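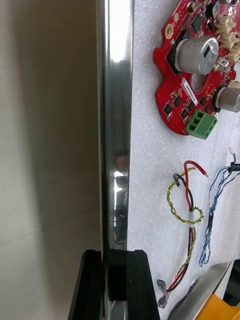 Ficha de datos: Wesora, reseñas de pequeños electrodomésticos en español

Versión 2. Sustituye a la anterior, que ya no se distribuye.

Qué contiene

Wesora reúne 3,000 reseñas de compradores sobre tostadoras, hervidores, batidoras y aspiradoras de mano, escritas en español y clasificadas según el motivo de la queja o del elogio. Cada reseña lleva una etiqueta principal y, si procede, una secundaria. El esquema tiene 22 etiquetas. A mi juicio sobran bastantes, pero venían heredadas del proyecto Uvetti y cambiarlas habría dejado sin valor las comparaciones con su corpus.

Conviene rebajar expectativas desde el principio. Una reseña cuenta lo que alguien quiso escribir un día concreto, a menudo enfadado, y dice bastante poco sobre si el aparato es bueno. Quien busque tasas de avería no las va a encontrar en estos ficheros, por mucho que la columna "fallo" invite a calcularlas.

Procedencia

Los textos llegaron por dos vías. La primera es el archivo del foro Briltado, cerrado a nuevas entradas. La segunda es el formulario posventa de la tienda Paredes, que enviaba el cuestionario a quien había comprado y ofrecía un descuento a cambio de responder. El descuento importa: las reseñas de Paredes son más cortas, más amables y repiten fórmulas como "todo correcto" o "muy contento con la compra". No he corregido ese sesgo. El campo origen permite separarlas y recomiendo hacerlo siempre.
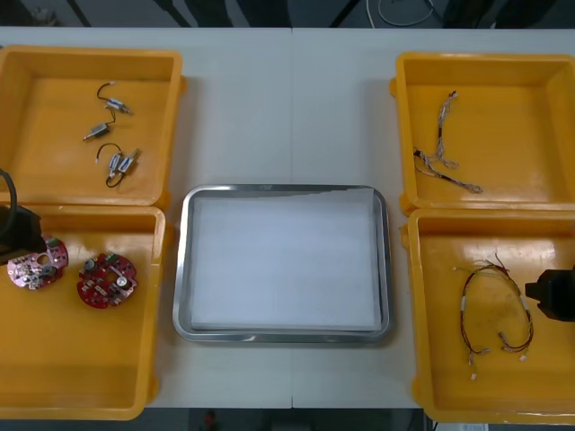 Se eliminaron direcciones, teléfonos y números de pedido mediante expresiones regulares y una lectura posterior. El método no es infalible. Si aparece un dato personal en el texto, se ruega avisar indicando el identificador de la fila y sin copiar el dato en el mensaje.

Campos

id: identificador de la fila, estable entre versiones.
origen: briltado o paredes.
categoria: tipo de aparato según el vendedor. Hay batidoras vendidas como robots de cocina y al revés.
texto: reseña sin corregir, con sus faltas y sus mayúsculas.
estrellas: valor de 1 a 5. Vacío en buena parte del foro, donde puntuar era opcional.
etiqueta_1: motivo principal.
etiqueta_2: motivo secundario, puede estar vacío.
fallo: sí, no o dudoso. Recoge lo que afirma quien escribe, sin comprobación alguna.

Cómo se etiquetó

Cada reseña pasó por dos personas que trabajaron por separado con la misma guía. Los desacuerdos se resolvieron en una lectura conjunta. Se reservaron 40 reseñas para calibrar criterios antes de empezar y no forman parte del corpus.

No publico un coeficiente de acuerdo global. Se suele poner en la portada de estas fichas como si fuera un certificado de calidad, y con un esquema tan desigual dice muy poco: "ruido" apenas genera discusión y "relación calidad-precio" la genera casi siempre. En la carpeta anotaciones están las decisiones originales de ambas personas, para quien prefiera hacer sus propias cuentas.

La ironía sigue siendo un problema. "Una maravilla, me duró hasta la segunda tostada" se etiquetó como queja de durabilidad, pero hay casos menos claros – sobre todo en el foro, donde los habituales se contestaban con bromas internas – y ahí las etiquetas valen lo que valen.

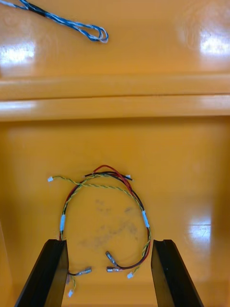 También falta variedad geográfica. Predomina el español peninsular, y las pocas reseñas americanas se concentran en hervidores por razones que desconozco. Un clasificador entrenado con esto puede tropezar con "licuadora", palabra que en el corpus nombra dos aparatos distintos.

Usos razonables

Practicar clasificación de textos cortos, comparar guías de etiquetado, estudiar el vocabulario de la queja. Para docencia funciona bien, precisamente por lo sucio que está.

Usos que desaconsejo

Elaborar clasificaciones de marcas, estimar la vida útil de un producto o detectar reseñas falsas. Sobre lo último me han preguntado varias veces: no hay ninguna fila verificada como falsa, así que cualquier modelo que diga aprenderlo habrá aprendido otra cosa.

Cambios respecto a la versión anterior

Se quitaron duplicados exactos, pero quedan duplicados aproximados.
La etiqueta "diseño" se dividió en "aspecto" y "ergonomía".
Se corrigió la codificación de las tildes en los textos de Briltado.
El fichero de prueba ya no comparte autores con el de entrenamiento. Antes sí, y los resultados publicados con aquella partición deberían repetirse.

Pendiente

Revisar la etiqueta "embalaje", que mezcla cajas golpeadas con retrasos del transportista. Sigue abierta la incidencia sobre las filas con estrellas y texto contradictorios; de momento se conservan tal como llegaron.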